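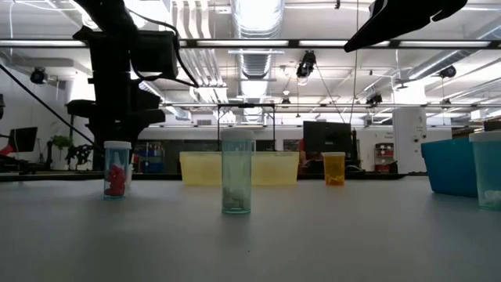

Vials and bins on the table, arm on the left.

OK quick post, I have to be back at the bench by 3 and if I don't write this down now I never will.

So. Teleop notes, vial sorting, October batch. We're up to 121 demos. Target from the Plovbridge people was more than that but whatever, 121 is what I've got and some of them are garbage.

The task sounds dumb. Pick a vial, put it in the right bin. Blue bin or yellow bin. My hands can do it while I'm thinking about lunch. Through the leader arm it's a whole different animal. No feeling in your fingertips, none, so you're judging the squeeze by eye and by how much the trigger fights back. First day I squeezed everything like I was mad at it.

Stuff I've learned, no particular order:

The tall green one is the worst. Tall, straight sides, stands right in front of the yellow bin so you're always tempted to come in from the side and clip the rim. Come in from above. Slow down for the last inch. I aim for just under the cap now, and my keeper rate went way up.

The little amber bottle is my favorite. Short, sits low, hard to tip. If I'm having a bad run I do a few of those to get my confidence back. Is that bad for the dataset? Maybe a little. I mix up the order afterwards.

Don't hesitate mid air. I used to stop above the vial and sort of hover while I made up my mind, and the first policy we trained on those demos did exactly the same thing — hovered, forever, like it was waiting for a bus. Threw out 19 demos over that. Painful. Decide before you move, then go.

See-through plastic is a pain. Clear on clear, tinted on tinted, you lose the edge of the vial against the bin behind it. I shift my chair and look from a diffrent angle before I start each one.

Turn the bins sometimes. Ours sat dead square for the whole first week and the policy fell apart as soon as somebody bumped one. Now I knock the blue one crooked between runs.

Also take breaks!! My wrist was killing me after the Jeltness job last spring and I said I'd be smarter this time. Was not smarter. Two hours is my limit on the leader arm, after that the demos get sloppy and I can see it in the playback, all these jerky little corrections that the policy will happily copy.

Next up is doing some by hand guiding, where you just grab the arm and walk it thru the motion. Chae (our logging tool, still crashes) supposedly handles both kinds now. I kind of want to compare. My guess is that hand guiding gives nicer paths but then your own arm is in the camera view half the time, so — we'll see.

If anyone at Nuvthorpe is reading, yes I still have your spare trigger spring, will bring it back.

OK going. More when the next training run is done.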